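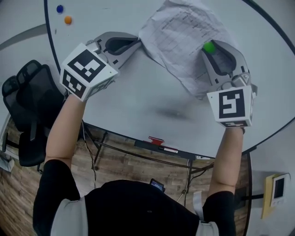 What sill pan slope do we need under the sliding door units?
Two degrees toward the exterior, measured on the finished pan and not on the rough sill. The shop drawings give the slope on the rough sill, and the shims eat part of it. Measure after the pan is bedded.

November, notebook entry, door and window bench

Carrying on from the water test on the Delance three-panel slider. The unit is still in the test wall, interior side open so the track can be watched. Spray rack reset to the same height as last time. Pan bedded in fresh sealant, end dams re-cut. Left end dam was short on the first build and water went over it before the track had filled, so those readings are struck out on the previous page. Do not use them.

Run A. Spray only, no pressure. 30 minutes. Track wet, weeps draining freely, no water past the interior leg.

Run B. Same spray, chamber at 200 Pa. Water stood in the outer channel and stayed level. Weeps still draining, slower. A few drops on the interior leg at the meeting stile between panels one and two. Wiped, came back. Same spot each time.

Run C. As B, with the meeting stile taped on the exterior. Interior leg dry for the whole run. So the path is at the stile and the pan is not involved.

Pulled panel two after Run C. The pile weatherstrip at the bottom corner stops short of the sill gasket. There is a gap you can get a 2 mm feeler into. The strip is cut square and the gasket has a radius, so they can't meet no matter how hard the panel is pushed home. Checked panel one, same cut. Checked the spare panel in the rack, same cut. This is how they come from the line.

Options, in the order I would try them:
Corner block in closed-cell foam, glued to the stile, compressed by the gasket. Cheap, can be fitted on site. Foam takes a set over time and we have no data on this one.
Run the pile long and notch it by hand. Works on a bench. I don't expect it to be done the same way twice.
Molded corner piece from Prekomer. Their current one is for the narrower stile. Asked for a drawing of the wide version, not received.

Fitted foam blocks to panels one and two for Run D. Chamber at 200 Pa, 30 minutes. Interior leg dry. Opened and closed the panel by hand between halves of the run, still dry. Left the blocks in.

Operating force. With the blocks fitted the panel is stiffer over the last bit of travel. Breakaway went up. The gauge was reading off zero when I started, so I am not writing the numbers here until it has been checked against the weights. By feel it is acceptable, but by feel is not going in the report.

Rollers. The set under panel two is the Grindar tandem with the steel housing. One adjusting screw turns without moving the carriage for the first part of its travel. Backed it out, cleaned the thread, same result. Swapped with the set from the spare panel and that one adjusts normally. Bad set is tagged on the hardware shelf. Please leave it there, it has to go back with the thread untouched.

Threshold. The Fernandes job wants the flush version, with the interior floor level with the top of the track. The unit in the wall is the standard one. The flush version has a shallower outer channel, so there is less standing height before water reaches the interior leg. Nothing on this page carries over to it. It needs its own wall and its own drain detail below the pan. The drain line on their drawing goes uphill at the east corner, unless I am reading the arrow backward. Marked up and sent.

Glass. Spare panel has edge clearance on the hinge-side drawing and this is a slider, so somebody pulled the wrong sheet. Setting blocks are 70 durometer per the label on the bag. Positions checked against the correct sheet and they are fine.

Chamber notes. The upper left clamp on the test wall is leaking air. You can hear it. It doesn't affect the pressure at the unit because the regulator keeps up, but the blower runs harder than it should and the air leakage test will be worthless until the clamp is fixed. Replace the gasket tape before anyone does air leakage. The tape in the drawer is the wide one, and it has to be slit.

Drain bucket under the weeps was full at the end of Run D. Empty it between runs, otherwise it backs up to the pan outlet.

To do:
Check force gauge against weights, redo breakaway and sliding force with and without blocks.
Chase Prekomer for the wide stile drawing.
Gasket tape on upper left clamp.
Cycle panel two with foam blocks, then repeat Run B conditions. Start cycling Friday so it can run through.
Send Grindar roller set back.
Ask the line whether the pile is cut before or after it goes in the stile. If after, the cut angle could be changed at the saw and the foam block would not be needed.

Wall stays up. Panel two stays in. Do not remove the tape marks on the track, they are the water levels from Runs B and D.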